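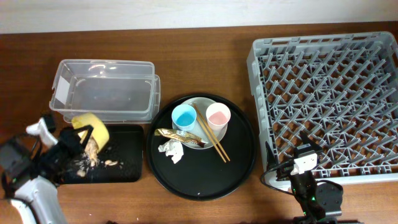

Figure 2.1 Crumbs on a black tray

Chapter 2: Where Flavour Starts

I learned to bake bread in a share house in Bralton, and my first loaf weighed about as much as the oven door. I'd used 500 grams of flour and almost no patience.
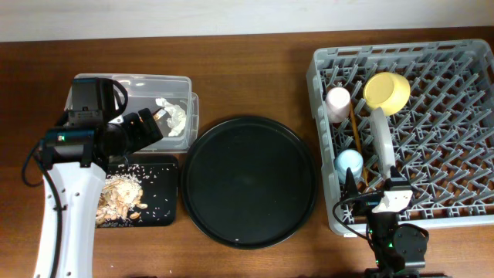

Figure 2.2 Container, round tray and dish rack on a wooden table

Dough is alive - treat it that way and you'll do fine! We'll begin with yeast, then move on to salt.
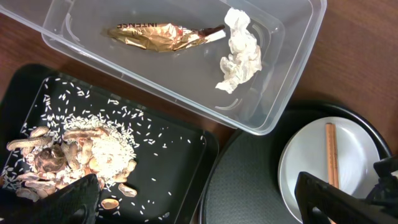

Reading time: 33 minutes

Grab your flour and turn to the starter recipe on page 59.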